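Ultden Stacking Sorting Bins, set in yellow: do you need them?

Reviewed Tue 12 July

I don't trust storage products as a rule. Most of them are boxes, and most houses already have boxes. So when the Ultden bins kept turning up under every "bathroom cabinet rescue" article I read this spring, my first thought was that somebody had found a way to sell me a tub for the second time. I bought a set anyway, with my own money, from the home store in Pollville, and I've been using it since April. I still have doubts, and a couple of them have gotten bigger.

What you get

The set has 5 pieces in mixed shapes. Mine included straight-sided totes and rounder, shallower bins with a flared rim. They're all plastic and they're all some shade of yellow, though how the rounder ones ended up a different yellow from the totes is beyond me. The carton says "sunshine tones." If you like things to match, look at a set in person before you pay for it.

There are no lids. The leaflet talks about lids at length, and if you read it closely you find out they're sold separately, which I thought was a bit rich.

The claims

The leaflet makes a big deal of the bins having been opened, closed, filled and emptied 4000 times in testing. Closed with what? See above. It also gives the large tote's capacity as 591 cubic inches. I have no idea why anyone would choose that number to put on the front of a box. I filled mine with cotton rounds until it was full and stopped there.

Then there's "stacking." Totes stack on totes only if the bottom one is empty or the things in it are short. Put anything in that pokes over the lip and you have a tower that leans. The round bins nest inside each other nicely when empty, which helps if you're planning to own empty bins.

How they did with real stuff

I used them for the two jobs they're advertised for, tubes and small boxes.

Tubes first. The shallow round bin is supposed to keep hand cream and ointment standing up so you can see what you have. It does this if you pack it fairly tight. With only a couple of tubes in there, they slump against the side, and a half-used tube folds over like a tired sock. The curved wall doesn't help, because there's no corner to prop anything in. I ended up moving my toothpaste to a coffee mug, and it's still there.

Small boxes went much better. Soap, tea, bandages, anything in a carton sits square in the tote, and you can read the tops at a glance. The ribs on the front give your fingers something to hold when you slide it off a shelf. The flat lip is comfortable to carry by. I didn't want to like the tote, but I use it every day.

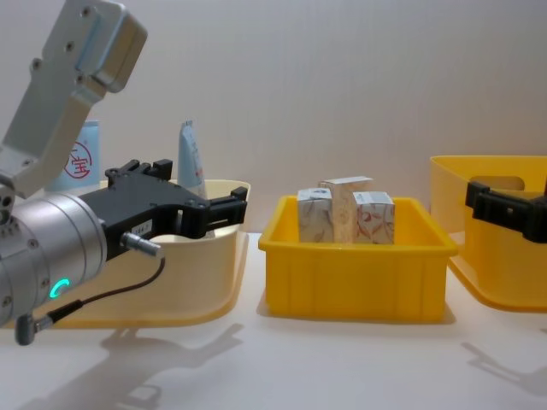 Light blue tubes upright at the cream-yellow bin, and small cartons in the yellow tote.

Cleaning

The totes wipe out fine, except that dried soap likes to settle in the corners and you'll want an old toothbrush for that. The round bins are easier because there's nowhere for gunk to hide. I ran one of each through the top rack of the dishwasher, against the advice of the leaflet, and neither one warped. I wouldn't make a habit of it.

The color

Bright yellow is a lot to look at first thing in the morning. On a white surface it's cheerful, and I'll admit the shallow bins look pretty when the light comes through them. Inside a dark cabinet the tote is easy to find, so there's that. On my old green shelves it looked like a daycare. The company does a gray, but the Pollville store has never had it in while I was there.

Compared with the others

I've also owned the Salport drawer trays, which are cheaper, uglier and too low for tubes of any kind. The Aydoğan baskets are nicer to look at and come with lids in the box, but they're woven, so small things fall into the gaps and dust collects in the weave. For cartons I'd take the Ultden tote over both. For tubes I'd take the mug.

Would I buy it again?

The set, no. I'd buy 2 of the straight totes on their own if the store would sell them that way, and it won't. If you find the set marked down and you have a lot of little boxes sliding around under the sink, go ahead. At full price I'd check the recycling first and see what a cut-down cereal box can do.

Rating: 3 out of 5, and most of that is for the tote.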